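Guides > Coffee Corner > Setting up the Allari brewer

9/14/19, by the coffee corner guide writer
Last updated: November

Section 3. First fill and first brew

Okay, you've got the Allari out of its box and the feet screwed on. Now the fun part! I've set up three of these in the Irkuritz building and I still do it with the guide open, so no shame in going slowly.

1. Rinse the tank with cold water and slide it back in until it clicks.
2. Fill to the lower line. Don't go to the top line on the first run (I did, and I mopped).
3. Press and hold the cup button until the light goes green, then let a full tank of plain water run through.
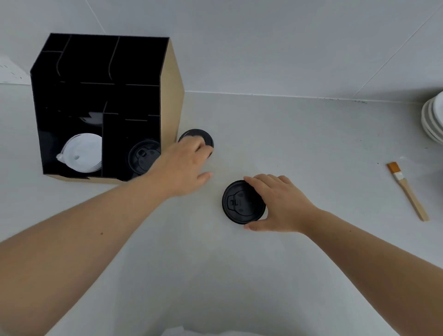
The Allari needs a bit of breathing room, so pick its spot before you fill it, and leave a hand's width behind it for the steam vent. I like everything else pushed well back on the counter, the way the black lid organizer sits close to the tile wall, and then you've got the whole front free for pouring. Keep the power cord on the side away from the sink.

CAUTION: The brew head gets really hot. Wait for the light to go off before you open it.

4. Set the water temperature. The display reads in Fahrenheit, and it comes from the store at 165, but I drop it to 159 for the first few cups and creep up from there.
5. Add your coffee. I use 57 grams of the Prado medium grind for a full pot, leveled off with a finger.
6. Close the head, press Start, and go do something else until it beeps.

NOTE: If the screen says FILL when the tank is plainly full, lift the tank out and click it in again. Works for me nearly every time.
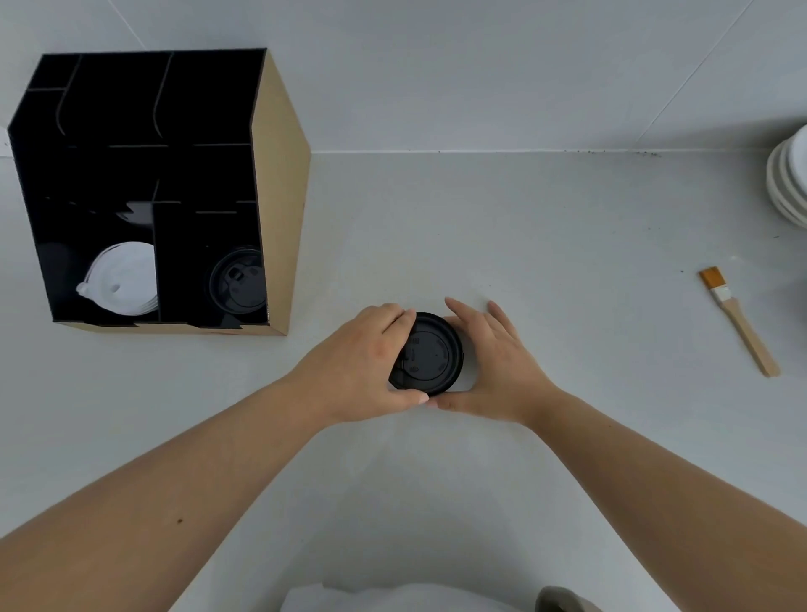 Vitia Workplace Kitchens Team

7. Pour the first pot down the drain. I know, I know! It tastes like new plastic and you won't enjoy it.
8. Brew a second pot and taste that one. Too weak? Add a little more coffee before you touch the temperature.

The descale light comes on after about 115 pots. Section 5 has the steps for that, and you'll want to do it at the end of the day, when the line for coffee is gone.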